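Zerno opens group messaging app to users outside its home market

Social messaging company Zerno said it will make its Allari app available in seven more countries starting in March. Allari combines group chat, public channels and voice rooms in one mobile application, and until now new accounts could be created only in the company's home market.

The international version will launch in English, with other languages to follow during the year. People who already have an account will keep their contacts, channels and message history, and will be able to chat with users in the new countries without installing a second app.

Groups and channels

Private groups on Allari can have up to 500 members. Public channels have no upper limit, but only the channel owner and approved editors can post in them. Readers can comment if the owner turns comments on.

Zerno said the group limit was set after a test period with local clubs, parent groups and small businesses. Larger groups were harder to moderate, and many members turned off notifications within the first week.

Group owners will also get a new message review tool. It lets them hold posts from new members until an editor approves them, and it keeps a log of removed messages for 90 days. The log can be seen only by the group owner and by Zerno's support staff when a complaint is filed. 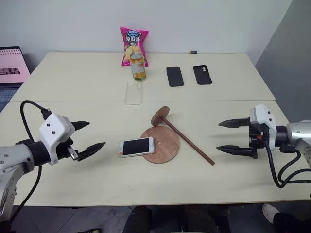
Accounts and privacy

A phone number is needed to open an account, but it is not shown to other users. Members choose a display name and can be found by that name only if they allow it in settings. Location sharing is off by default.

Data from accounts in the new countries will be stored by Handov, a hosting company that has worked with Zerno since the first release of Allari. Users can download a copy of their data or delete their account from the settings menu. Deleted accounts are removed from search right away - full removal from backups takes up to 90 days.

Business channels

Shops and service providers can apply for a business channel, which adds opening hours, a catalog page and a contact button. The application form opens in February. The retail chain Kashyap will be the first to use business channels in the new markets, with a separate channel for each of its stores.

Allari is free to download and use. Business channels are free until the end of June, and prices after that date will be published in May.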